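Budget for hand-held grippers, how many pairs?

mfaume_j
Putting together next year's equipment request for fruit and veg handling on a kitchen table. We have 10 hand-held grippers down on the draft, plus 15 sets of spare fingertip pads. Does that look sensible? 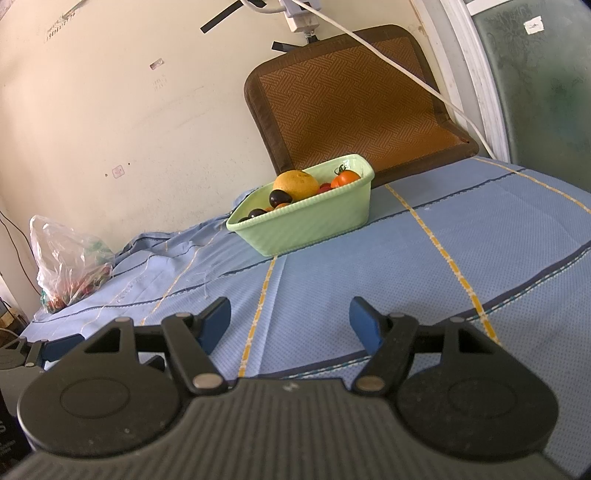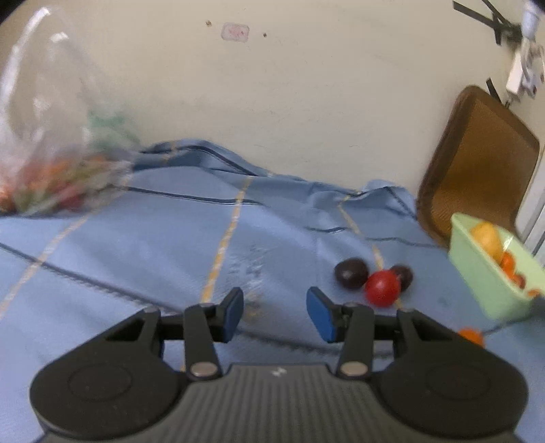
Blue pads, small fruit, cloth on the table.

Mireille S
Too many grippers. I'd buy 4 and put the rest into pads. Grapes and cherry tomatoes need a pad with some give left in it.

bahman.n
Disagree. With 4 you have two people working and no cover when a pivot goes stiff. Plavik took all of November to send us one link.

Mireille S
Then order spare links. They cost far less than a whole unit.

mfaume_j
Plavik quoted 261 a set for pads, delivery extra. Jalali haven't answered yet.

bahman.n
That's steep. Ask if they'll do a price on 15 sets.

Azadeh_A
Put cloths and baskets on the list too. We forgot them and ended up claiming them back as petty cash. I'd go for six grippers and see how the first quarter goes.

mfaume_j
Six might get signed off. Will redo the sheet tonight and leave the pads as they are.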